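Bearing currents: what we found on the Brunton fan motors
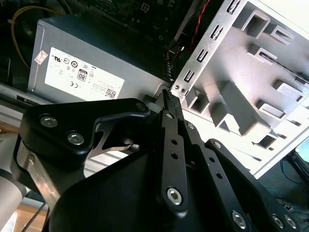
If you look after motors that run from variable speed drives, you may have met this one already. A bearing fails long before its time, a new one goes in, and a year later it fails again. The alignment is fine, the grease is the right grease, and the load is well inside the rating. That was the story at the Brunton drying plant, and I've had such a good few weeks working through it with Kilian Frei that I wanted to share the whole thing!

The plant has 12 extract fans, all on the same size of motor. Nine of them still start straight on the mains and have never given any trouble. The other three were moved over to drives when the dampers were taken out, and all three had lost a drive-end bearing inside 18 months. When Kilian cut the old bearings open, the outer races had the washboard pattern that many of you will know as fluting - fine, even bars running across the track, with a dull grey finish between them. The grease had gone black as well.

Fluting is a strong hint that current has been passing through the bearing. A drive doesn't feed the motor a smooth sine wave. It switches the voltage on and off thousands of times a second, and at any given moment the three phases don't add up to zero as they would on a clean supply. What's left over is called common mode voltage. Part of it couples through the small capacitance between the stator windings and the rotor, so the shaft charges up against the frame. The film of grease in the bearing holds it off for a while, then breaks down, and there's a tiny spark. One spark does next to nothing. Millions of them will pit the steel, and the pitting slowly turns into those bars.

We measured the shaft voltage on fan 7 with a brush probe and a scope (the battery-powered one, so we weren't adding an earth of our own). The trace was lovely, if you like that sort of thing. You could watch the voltage climb with each switching step and then drop away sharply as the film gave out. Kilian logged one short run at normal speed and the software picked out 1,186 discharges. We ran it again after a coffee, with the motor warmed through, and the peaks were lower but came more often, as you'd expect with thinner grease.

Then we went looking at the cables, and this was the part I enjoyed most. The motor cables were screened, but at the motor end each screen had been twisted into a long pigtail and taken to the earth stud. At 50 Hz that's a perfectly good earth. At the frequencies we care about here it's a poor one, and the current will happily look for another way home, through the shaft and the fan coupling if need be. Tomomi Fukuda made up new ends with proper glands that grip the screen all the way round, and she did the same at the drive end, with the paint cleaned off the gland plate first.

After that we fitted a shaft earthing ring at the drive end of each motor and an insulated bearing at the other end. On the larger frames you really want both. The ring gives the charge an easy path to the frame, and the insulated bearing stops current circulating from one end of the shaft to the other. We also brought the switching frequency down a step. The motors sing a bit more now, but they're up on the roof and the operators say they can't hear the difference from the floor.

With the changes in, the shaft voltage on fan 7 stays low and flat, and the big sharp drops have gone from the trace. It's too soon to say what that does for bearing life. We'll pull one bearing in June and cut it open, and I'll put the result in here whichever way it goes.

A few things for anyone planning the same checks. Isolate and prove dead before you set up the probe, and keep sleeves and leads well away from the shaft once it's turning. Clean the shaft where the ring will run, right back to bright metal. Keep the old bearings and label them with the motor and the end they came from - ours had been thrown in one bucket, and sorting them out took Kilian most of a morning.

If you've got fluted races of your own, or traces from a bigger machine, please send them in. Tomomi is putting together a folder of them for the workshop bench and would love some from pumps.

Recent items
Soft starter or drive? Choosing for the Horoseck pumps
Reading a motor nameplate from top to bottom
Insulation testing after a damp winter
Dorketti substation: notes from the relay change
Why your clamp meter and your drive display disagree
Imavell workshop open evening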